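From: Isabelle Robichaud
To: shop-automation list
Subject: Re: Can the arms do zip ties yet?

Dwight Tremblay wrote:
> We fit 217 ties a shift at Wodport, all by hand. Has anyone
> seen a two-arm setup do this on real parts? The Lalten rep
> says yes but won't send me anything.

Dwight,

Short answer: partly. We have had two arms on this since October. Picking up a loose tie is still bad. Closing one that a person has already threaded is better, and trimming we still do with hand cutters.

The part is a square of T-slot with corner brackets, laid flat on blue cloth. The tie goes around one bar and both grippers come in to it from the sides.
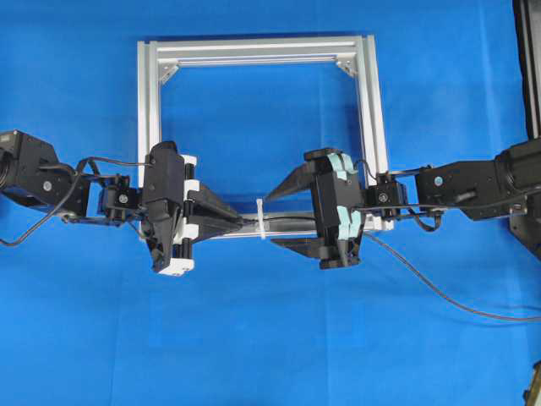

What we have learned so far:

1. Fingertips matter more than the arm. Ours taper, and I would still like them thinner.

2. Watch your cables. One loop caught on a bracket and cost us a morning.

3. Speed is poor. A good close takes almost 5 minutes with retries. Marlene does one in a few seconds -- and she can talk while she does it.

I would not buy for this job yet. If you have boxes to move or trays to load, that is a different question, and Carola Reuter at Sultetti knows more than I do.

Isabelle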